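Field Visit Report: Open Day at the Drudelel Workshop, Banport
Unit 5, Automation in Practice

1. Why we went

Our course requires one site visit per semester and a report on what it taught us. The options were a bottling plant, a parcel depot, and the January open day at Drudelel, a company in Banport that develops handling routines for robots with humanlike hands. The bottling plant wanted steel-toe boots. We went to Drudelel.

2. Getting in

Doors opened at 9:30 a.m. Visitors signed a form promising not to touch anything, then got a tote bag and a pen that gave up during the second talk. I finished my notes in pencil, so a few of the quotes I had hoped to include are missing.

The opening presentation covered a software package called Puverell, which plans the movements of the arm and fingers. According to the presenter, the current version has 190 stored grasps. Someone asked how many of them get used on a normal day and was told that this was a very good question.

3. The drawer demonstration

The part I want to write about is the drawer. I had expected something with welding in it. The task was to open a small cabinet by its handle, on a table, with a crowd watching, and I will admit my first thought was that I could do this at home.

The engineer running the demo broke the job into stages: find the handle, bring the hand in from above, get a finger through the loop, close, pull. Each stage has its own way of going wrong. If the finger comes in too shallow, it slides off. If it goes in too deep, it presses on the drawer front and the whole cabinet wants to move.

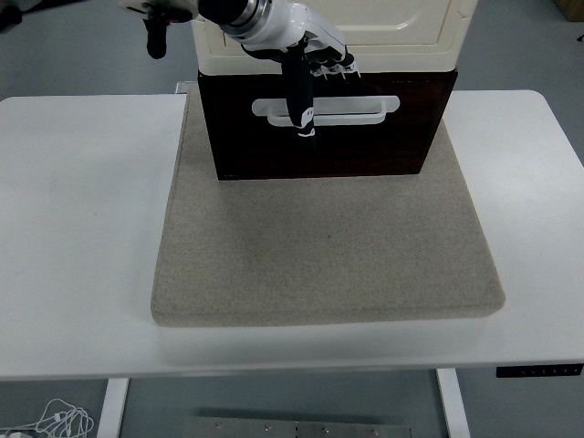

Friction came up more than anything else. We did two weeks on it in Bevan Hall last fall and I had filed it under things that happen to blocks on ramps. A light cabinet has very little weight holding it in place, so a pull that is slightly off line can drag the whole thing along or twist it. People deal with this by putting the other hand on top without thinking. A robot has to be told, and somebody has to write down what it is told.

The engineer said the team had spent around 20 working days on handles alone - bars, knobs, loops, and one awful flush type that she described at some length. I counted this as the most useful five minutes of the visit, and it wasn't on the schedule.

4. Questions we asked

Our group had prepared a list. We asked how the system knows a drawer is stuck and not just heavy, and the answer was that it mostly doesn't, so it stops at a set force and waits for a person. We asked about cost and were given a brochure. The brochure has 56 pages and no prices.

5. What I would do differently

I should have read the Puverell handout before the visit and not on the bus back. I also spent too long in line for coffee and missed the start of the talk on safety stops, which was on our list of required topics. My notes on that section come from a classmate and are - to be kind - brief.

For the final project I plan to model the pull on a drawer handle at three different angles, using a kitchen scale and a shoebox.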